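Questions and answers about washing, folding and repairing your sweatshirts and fleece tops

Print this page | E-mail this page

We are the small laundry and mending shop Zelenák. Many customers ask us the same things at the counter, so I wrote the answers on this page. I answer only about soft knit tops: sweatshirts, fleece tops, hooded tops, and similar. For wool sweaters please ask us in the shop, they need a different treatment.

WASHING

Must I turn the sweatshirt inside out before washing?

Yes, we recommend it. The outer side rubs against zippers and buttons of other clothes, and from this rubbing come the small balls. When the garment is inside out, the rubbing goes mostly to the inner side, where it is not seen. Please pull also the sleeves completely through. A sleeve which is half turned keeps detergent inside, and it dries very slowly.

What temperature do you use?

For colored knit tops we wash at a cool setting. If the label in your garment says something else, follow the label. A bright blue or a red top we wash the first 2 times alone, or together with clothes of a very similar color. After this it can go with other dark things, but I would still not put it together with white.

Can I use fabric softener on fleece?

I don't advise it. The softener leaves a layer on the fibers, and the brushed surface becomes flat with time. If the fleece feels stiff, most often there was too much detergent. Wash it one more time with no detergent at all and it will be better.

There is a dark spot on my blue top. Is it a stain or is it only wet?

This we hear often, mainly with blue and gray. First open the garment and lay it flat near a window. A deep fold makes its own shadow, and in lamp light this shadow can look like a spot. If the dark place stays when the fabric is flat, press a white paper towel on it. When the towel becomes wet, let the garment dry in the air and look again the next day. When the towel stays dry, treat the place as a stain. Oil makes also a darker patch on knit fabric. Put a little dish soap on it, wait, and rinse with cool water before the normal wash.

Please do not put it in the dryer before you know. Heat can make an oil stain permanent.

DRYING AND FOLDING

Can it go in the dryer?

Fleece made of polyester doesn't like high heat. Low heat is fine for most, but in our shop we dry them flat on a rack. For a thick sweatshirt we count 18 hours in a room with normal heating. In November, when the air in our house is damp, it takes longer, and we turn the garment over once in the evening.

How do I fold a thick sweatshirt that it does not open again?

Shake it well first, then:

1. Find a flat place which is bigger than the garment. A bed is possible but a table is easier.

2. Lay the top with the front down. Smooth it with your hands from the neck to the bottom, and push the air out to the sides.

3. Fold one side to the middle of the back, with the sleeve going straight down. Do the same with the other side.

4. Fold up from the bottom in 2 parts or in 3 parts, it depends on your shelf. For a drawer I like 3, it can stand then like a book.

If there is a hood, fold it down onto the back before step 4.

My shelf is full of sweatshirts. Is rolling better?

Rolling is good for a suitcase and for a deep drawer. On an open shelf the rolls fall apart, mainly the thick ones. We tried it in the shop for the pick-up shelves and went back to folding after 4 weeks. For a suitcase put the heaviest rolls at the bottom, near the wheels.

SEAMS AND SMALL REPAIRS

How do I know which side is inside, when there is no label?

Look at the seams. On most sweatshirts the outer side of a seam is clean, and you see only the line where two pieces meet. On the inner side there is a raised edge with many loops of thread, going in a zigzag over the cut fabric. We call it the overlock edge. When you take a crumpled top from the basket, search for this edge first and you know at once which part is turned. The knit itself can help too. On many tops one side is fuzzy and brushed, and the other side shows fine ribs. 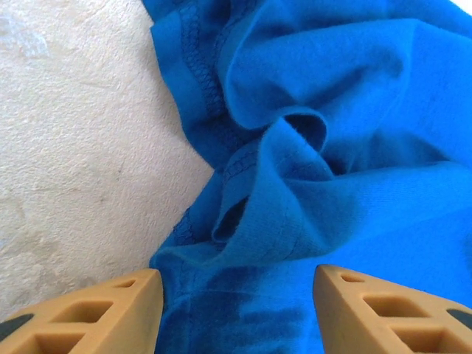

QUESTIONS ABOUT OUR REPAIR SERVICE

A thread is hanging from the seam. Can I cut it?

Please don't cut it close to the fabric, and never pull it. Some seams are made with a chain stitch, and when you pull the correct end the whole seam opens in one moment. Take a needle with a big eye, bring the thread to the inner side, make a small knot, and leave a short tail. If the seam is already open longer than your finger, bring it to us.

What kind of thread do you use?

For knit tops we use Hollix overlock thread, which is soft and doesn't scratch on the neck. We have 51 colors in the shop. If your color is missing we take the next darker one. A darker thread is less visible in a seam than a lighter one, I don't know why people think the opposite.

Do you wash the garment before the repair?

We ask that you bring it clean and dry. If it is not possible, we can wash it with our Ula detergent, without perfume, and you pay for one small wash.

Can you repair a top if the fabric is thin at the elbow?

Usually yes. We put a patch from the inner side and sew it with small stitches, or we put a visible patch outside if you like this style. When the fabric is thin on a large area I will tell you that it is not worth the money. You can still keep the top for garden work.

Where do I leave my things if the shop is closed?

At the side door there is a box with the name Clastar, this was the company in the building before us. The box is ours now. Put everything in a closed bag with your name and phone number on a paper inside, and write which seam you mean. We empty the box every morning at eight.

Print this page | E-mail this page

READER COMMENTS (4)

bluebasket
The paper towel trick is good. I treated a "stain" on my son's fleece for two evenings and it was just water from the bathroom floor.

knitnever
Do you do cuffs also? Mine are totally stretched out but the rest of the hoodie is fine.

Zelenák shop
Yes, we change cuffs. Please bring the top so that we can compare the color of the ribbing. It must be both cuffs, one new and one old looks strange.

tall_and_cold
Folding in 3 doesn't work for me, my sweatshirts are extra long. I do 4 and they stand fine in the drawer.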